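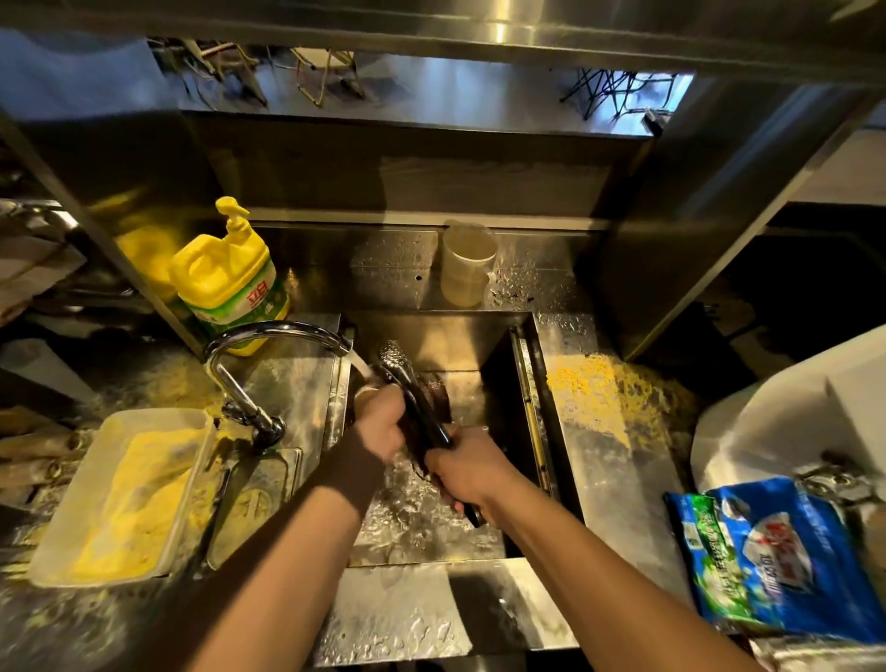
Washing up a black kitchen utensil under the tap.

The Little Coupe That Makes You Take the Long Way Home

There is a stretch of road outside Privholm where the pavement drops away to the left, climbs again, and then throws three second-gear corners at you before you've had time to think. I have driven it in plenty of cars over the years, some of them very fast. I have rarely laughed out loud on it, and in the Jollard Jirent I did it twice before breakfast!

The Jirent is a two-seat coupe with the engine in front, the drive at the back, and a six-speed manual in between. Jollard will not sell you an automatic. The engine is a turbocharged four that pulls from low down and keeps on pulling until the needle is well into the orange, and it makes a proper noise while it does it, a hard, busy rasp that comes through the firewall instead of the speakers. I drove with the windows down most of the way just to get more of it bouncing off the rock walls.

What struck me first was the steering. It has weight in it from the moment you leave the parking lot, and on a patched back road you get a steady stream of small messages through the rim (a bit of gravel here, a painted line there) without the wheel ever getting jumpy in your hands. You turn in, the nose goes, and the back follows along so neatly that you find yourself looking for another corner right away. The brakes are just as good. I leaned on them hard coming down off the ridge, again and again, and the pedal stayed exactly where I had left it.

Then there is the suspension, and here I have to mention Woldegiorgis, the small chassis shop that tuned the springs and dampers for this version. Their work is all over the car. The standard Jirent I tried last fall was fun but a little bouncy at the rear, the sort of thing that made you back off over crests. The new one just breathes with the road. It rides a bump, settles, and is ready for the next one, and my passenger managed to drink most of a coffee on the way back, on a road where I would normally have told him to leave it at the diner.

Inside, it's simple and I love that. You sit low, legs out straight, with the shifter a short reach from the wheel. The climate control has real knobs. The dials are round and white on black, and the biggest one, right in the middle, is the tachometer. There's a screen, but it's small and it sits off to the side minding its own business. Tall drivers should try the seat before they sign anything. I'm on the long side myself and my hair brushed the headliner until I found the lever that drops the cushion, which is hidden down by the door where your fingers won't think to look.

Complaints? A few. The trunk will take two soft bags and a jacket, and that is your lot. Road noise gets tiresome on coarse concrete, and after 97 miles of interstate I was ready for the exit. Rear visibility is poor enough that I backed into my hotel space with the door open like it was 1975. The cup holder is placed so that anything in it gets elbowed when you go for fourth.

None of that bothered me for long, and the reason was always the next bend. On the second morning I set an alarm for 4 a.m., which I never do, so I could have the Privholm road to myself before the logging trucks came out. It was March and cold, with mist lying in the low spots, and the tires took a few miles to wake up. Once they had, the car felt alive in a way I'd nearly forgotten small cars could feel. I went up to the overlook, turned around, came down, and then went back up again with no excuse at all.

Jollard is building the Woldegiorgis version in small numbers for now, and the first 46 cars are already spoken for. Dealers are taking names for the next batch. If you get the chance at a test drive, ask for the hilly route and bring a friend who doesn't mind being late for lunch.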